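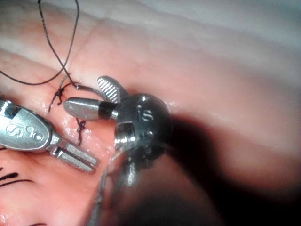

I used Flinari to sell tickets for the Trindale gathering this spring, from the first early price through to check-in at the door. We are a small outfit with a paid staff of two, and most of our guests pay out of their own pockets. I picked it for the payment plans, and those are what I'll spend the most time on.

**Setup**

Creating the event page took an afternoon. You enter the venue, the program and the ticket types, and Flinari builds a plain page with a buy button. The templates are dull but readable on a phone. I changed the header color and left the rest alone.

Ticket types are easy to add and hard to reorder. If you create the student ticket after the full ticket and the day pass, it sits at the bottom, and the only way I found to move it up was to delete the others and enter them again. Do this before you open sales, because a ticket type with even one sale can't be deleted.

Discount codes work well. You can limit a code to one ticket type, set how many times it can be used, and see who used it. I gave each speaker a code and had no trouble with any of them.

**Payment plans**

You can split a ticket into anything from 2 to 5 payments. The buyer sees every due date and amount before entering a card, and gets an email a few days ahead of each charge. Several guests told me they wouldn't have come without this, and our sales in the slow winter stretch were better than in any earlier year.

We sold $1,606 worth of tickets on plans in the first week alone, most of them to people who had never attended before.

The weak spot is failed payments. When a card is declined, Flinari tries again the next morning, then once more, and then marks the ticket as suspended. The buyer gets one short email with the subject line "Your order status," which reads like spam. I ended up writing to these people myself. Nearly all of them had just been issued a new card and had no idea anything was wrong.

You also can't move a single due date. One guest asked to push her third payment back until after payday, a fair request, and support told me to cancel the whole plan and start a new one. The refund and the new order both showed up in my reports, and I had to explain them to our bookkeeper.

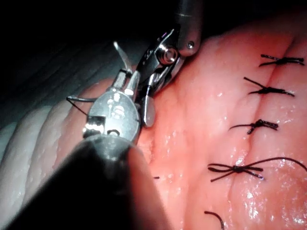

Payouts arrive within 30 days of each payment. That is slow if you owe a venue deposit. We had agreed on a later deposit with Andrade, who rented us the hall, so it didn't hurt us. Ask your own venue before you count on that money.

**Guest emails**

The built-in email tool is basic. You can write to everyone or to one ticket type, and that's all. I wanted to write only to people arriving for the opening dinner and couldn't. I exported the list and sent it from my regular account.

Exports are clean, though. Names with accents came through correctly, which our last system never managed. Lajos Rácz has had his name mangled on our badges three years in a row, and this time it was right.

**Check-in**

The check-in app runs on a phone or tablet. Segundo Puma handled the door with his own phone and learned it in the time it took me to set out the lanyards. Scanning is quick in good light. In the dim side entrance it struggled with printed tickets, and he typed in last names instead. Search is fast and forgiving about spelling.

Offline mode works, with one catch: you have to open the guest list while you still have a signal. We lost the connection in the lobby before lunch and check-in kept going.
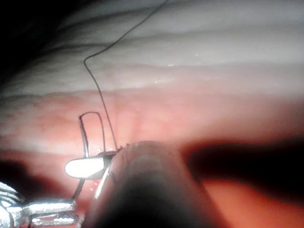

Two phones can run check-in together, but while offline they don't know about each other. If you have more than one door, assign each ticket type to one of them.

**Support**

Email only. Replies came the same day for simple questions and took most of a week for the payment plan problem. The help pages are short and mostly current. A few screenshots show an older menu.

**Compared with Hallis**

We used Hallis before. It has better emails and lets you drag ticket types into any order. It has no installments at all, and its fees on low-priced tickets were higher for us. If your guests pay in one go, or their employers pay, I'd stay with Hallis.

**Rating**

Four out of five. We'll use Flinari again next year. I've asked them to let organizers move a due date, and to put the words "payment failed" in the subject line of that email. They said both requests were passed along.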